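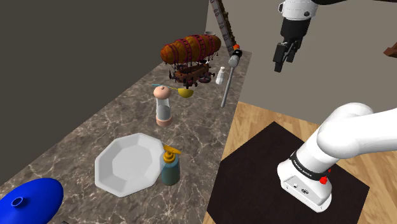

Un plato blanco octogonal sobre una encimera de veta clara.

La vajilla de los domingos y otras herencias que pesan

En casa de mi abuela había un armario que sólo se abría para las visitas y los bautizos, y dentro de aquel armario vivía la vajilla. Digo vivía porque de niña yo estaba convencida de que los platos hacían allí su vida, apilados en la oscuridad con un papel de seda entre uno y otro, y que salían a la mesa un poco deslumbrados, como quien llega a una boda desde un pueblo de montaña. Comíamos en ellos con los codos pegados al cuerpo. Mi abuela los fregaba ella misma, a mano, y no dejaba que nadie se acercara al barreño hasta que el último estaba seco y devuelto a su sitio.

Me he acordado mucho de aquel armario estos meses, porque a mi alrededor todo el mundo parece estar vaciando el de alguien. Hablo con amigos que tienen el pasillo lleno de cajas, con primos que se mandan fotos de soperas a medianoche, y la pregunta siempre acaba siendo la misma: ¿y ahora qué hacemos con todo esto?

Lorne Nguyen lleva media vida respondiéndola. Su tienda, Clulitz, ocupa los bajos de una antigua mercería y huele a cera y a café recién hecho, que él sirve a cualquiera que entre con una caja en brazos, venga a vender o solamente a desahogarse. El día que fui a verlo me enseñó un servicio de 105 piezas que había recibido en octubre, con su salsera, sus fuentes de tres tamaños y unos platitos cuya función llevábamos los dos un buen rato intentando adivinar (él apostaba por las aceitunas, yo por los huesos de las aceitunas). «La gente llega pensando que trae un tesoro o que trae una carga», me dijo, «y casi siempre trae las dos cosas».

Lo cierto es que las vajillas completas se venden mal. Las casas son más pequeñas, los comedores han desaparecido detrás de los sofás y pocos quieren un juego para veinticuatro cuando en la mesa caben seis, y apretados. Las piezas sueltas, en cambio, salen enseguida. Lorne tiene junto a la puerta una mesa entera de platos desparejados, y hay clientes que vienen una vez al mes y se llevan uno, sólo uno, después de pensárselo como si eligieran un cachorro.
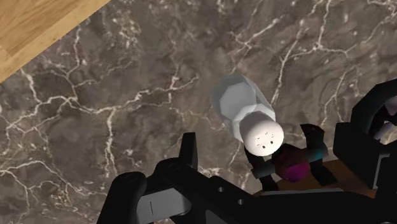
A mí esa costumbre de mezclar me costó entenderla. Vengo de una familia en la que poner dos platos distintos en la misma mesa era casi una confesión de ruina, y todavía hoy, cuando se me rompe uno, siento un pequeño tirón de culpa. Pero luego cené en casa de Maëlle Chan y empecé a cambiar de idea.

Maëlle es ceramista y organiza en su taller, Tranano, unas cenas a las que cada invitado lleva su propio plato y cuenta de dónde ha salido. La primera vez fueron ocho personas; en la última, alrededor de 40, repartidas por mesas prestadas y algún tablón. A mi izquierda, un señor muy serio comía el guiso en el plato hondo con el que su madre alimentaba a las gallinas, y lo defendía con una ternura que nos dejó a todos callados. Una chica había traído una fuente pegada en dos sitios, y nos fue contando las roturas por orden, una mudanza y un hermano pequeño – el hermano, por cierto, estaba sentado enfrente y negaba la mayor.

Maëlle escucha todo eso con las manos cruzadas sobre el delantal. Cuando le pregunté si no le daba miedo que se rompiera algo en una cena así, se encogió de hombros y me contestó que ella fabrica platos, y que lo que le da miedo es el armario.

Yo heredé dieciocho de los platos de mi abuela. El resto se lo repartieron mis tías con una diplomacia que duró varias semanas y que aún colea en Navidad. Durante años los tuve guardados con el mismo papel de seda, hasta que una noche, con todo lo demás sin fregar, saqué uno para cenar una tortilla francesa delante de la radio. Ahora los uso casi a diario. Quedan dieciséis, y el filo dorado se va borrando por la parte donde apoyo el pan.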